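Kendport Household Forum > Storage and Sorting > Lidded box with round opening: worth keeping the lid on?

gantry_91
Posted Monday, 07:42
I am sorting small items (batteries, fuses, plug adaptors) from one open bin into a lidded box with a round hole in the top. The box is a Miettinen, the smaller of the two sizes. Putting things in is easy. Getting one particular thing out again is slow: the hand fills the opening and blocks the view. Does anyone use these with the lid on all the time, or is the lid only for moving the box?

Fustitz
Posted Monday, 08:15
Lid on, always. The hole on mine measures 142 mm across and I can get a hand in and out with a D cell in it. If you can't, you have overfilled the box. Keep the contents to half the depth.

tallowmere
Posted Monday, 08:31
Disagree. Half depth wastes half the box. Take the lid off, store it underneath, and you have an ordinary tray with high sides. I did this with all 7 of mine.

Fustitz
Posted Monday, 08:40
An ordinary tray collects dust. The lid also stiffens the side walls. Without it the long sides bow outwards when you lift a full one.

tallowmere
Posted Monday, 08:52
Mine don't bow. What are you keeping in them, lead?

Fustitz
Posted Monday, 08:58
Hinges and brackets.

gantry_91
Posted Monday, 12:20
The smaller size has a smaller opening than the one quoted. I measured 91 mm. That probably explains the difference in opinion.

Fustitz
Posted Monday, 12:34
It does. I withdraw the comment about overfilling. At 91 mm you need to go in at an angle with the fingertips together.

pallet_moth
Posted Monday, 13:05
Position matters as well. I keep the open bin on the left and the lidded box directly to its right, both on a plain white table so that dropped bits show up. If the hole is off centre, turn the box until the hole is on the bin side. It shortens the reach.
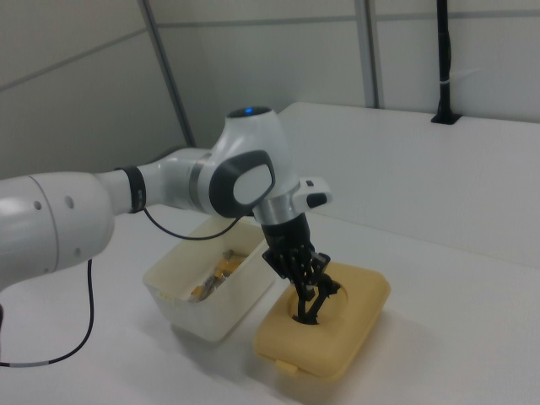 I tried it with the bin behind the box for a week and kept catching my sleeve on the lid. Side by side is better. Leave a hand's width between them if the box has a catch you need to get at.

tallowmere
Posted Monday, 13:22
Side by side takes up more bench. I have a shelf 5 inches deeper than the boxes and front to back is the only layout that fits.

pallet_moth
Posted Monday, 13:30
Then put the box in front. Low one nearest you.

gantry_91
Posted Monday, 18:47
Moved the box to the right of the bin and turned it. Quicker. I am still taking the lid off for fuses, as they lie flat on the bottom and I can't pick them up by feel. Gustside sell a shallow insert that might raise them. Has anyone fitted one to the smaller size?

Fustitz
Posted Monday, 19:10
Only to the large. It needed the corners trimming.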